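My niece's first go-see is in March and I've been the designated spreadsheet aunt ever since, so this folder is what came out of it. It's a list of agencies that take babies and toddlers, plus my notes on what each one asks for. I'm Akosua Frimpong, hi! Grab whatever helps you.
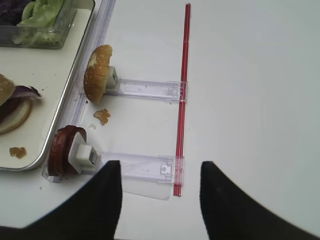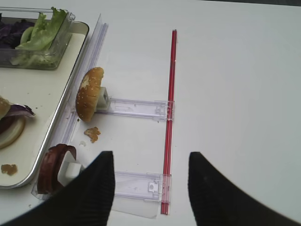
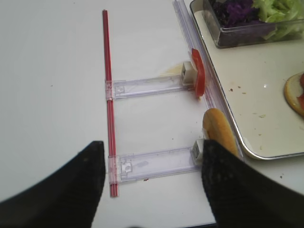
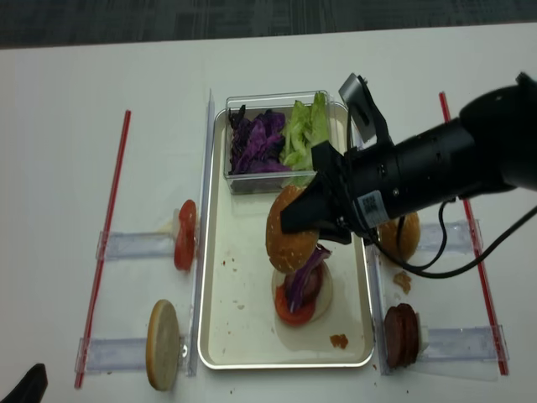 ## What's in the folder

- `agencies.csv` has 41 rows, one per agency, with the age range, the fee policy and how they want photos sent
- `castings.csv` has 637 open calls, copied from newsletters and parent groups (some are old, check before you drive anywhere)
- `notes/` is my rambling, plus Maham Dogar's much tidier page on work permits

## Columns that confuse people

`upfront` is yes if they wanted money before signing. I found 22 of those, and the worst asked for $700 for a "starter portfolio." Please don't pay that! Babies change so fast that plain phone snapshots by a window are fine for most places.

`size` is the clothing size the casting asked for, in months. Blank means they didn't say.

`reply_days` is how long *we* waited, so take it with a grain of salt. Plelier got back to us the same afternoon and Restrepo never did.

## Still missing

- Anything outside the US, apart from two rows Bastian Hinrichs sent me
- Fivden's new toddler division (I've emailed twice)
- Twins. Lots of castings want twins and I never made a column for it, sorry

## Fixing stuff

Open an issue or send me the corrected row. Tell me when you last spoke to the agency, and leave your kid's name and photos out of it.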